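3.2 The shelf corner

The second corner of the Clullholm study was made to look like a small part of a family room. We wanted a place where storing flat cases has to compete with other things that people keep near a shelf, and where the walls are not plain. The wall covering is pale with a red floral medallion pattern, repeated in several sizes.

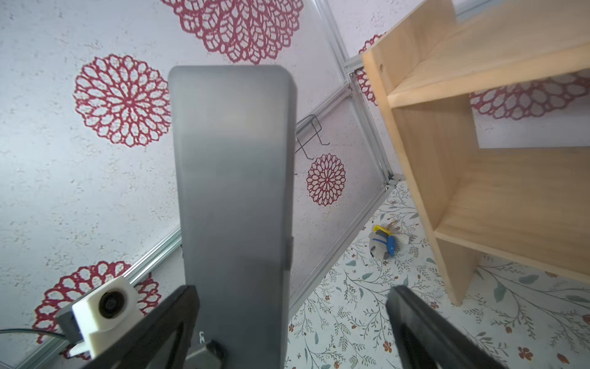

The cases are flat and rectangular, and most homes have something similar for discs, cards or papers. They were chosen in dark grey and in a pale blue-green, so that colour could be used as a sorting rule in some of the tasks. A low shelf of light wood has two levels: an open top and an open compartment below. Beside it we put a toy crib with soft toys.

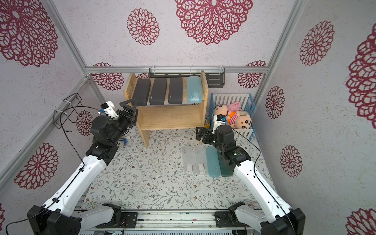
Figure 4. The shelf corner, with cases on the top of the shelf and on the floral mat, and the crib of plush toys beside it.

In the June pilot we asked 27 households where they would put such cases. Over 72 per cent preferred the lower compartment, mainly for reasons of dust, but many of them still left the cases on top when they were in a hurry. The lower level is harder to use - the board above it hides part of the space.

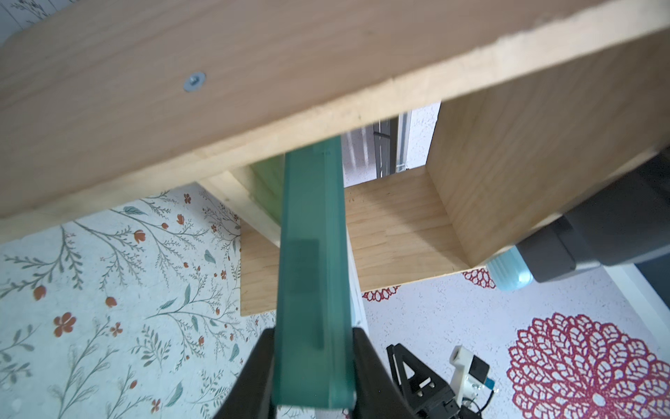

Grurnix Papers on Home Storage, Vol. 3, p. 100

For this reason we treat the two levels as separate places in the analysis. A case is counted as stored only when it rests fully on one of them. Cases that remain on the mat are counted as not stored, even if they are placed neatly.

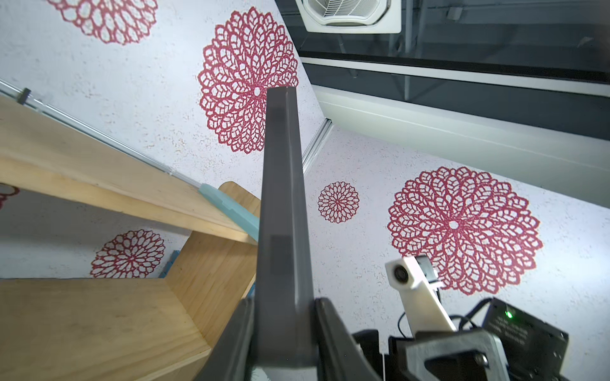 The pattern of the walls was kept the same for all tasks in this corner. The influence of the pattern on finding a case is discussed in Section 5.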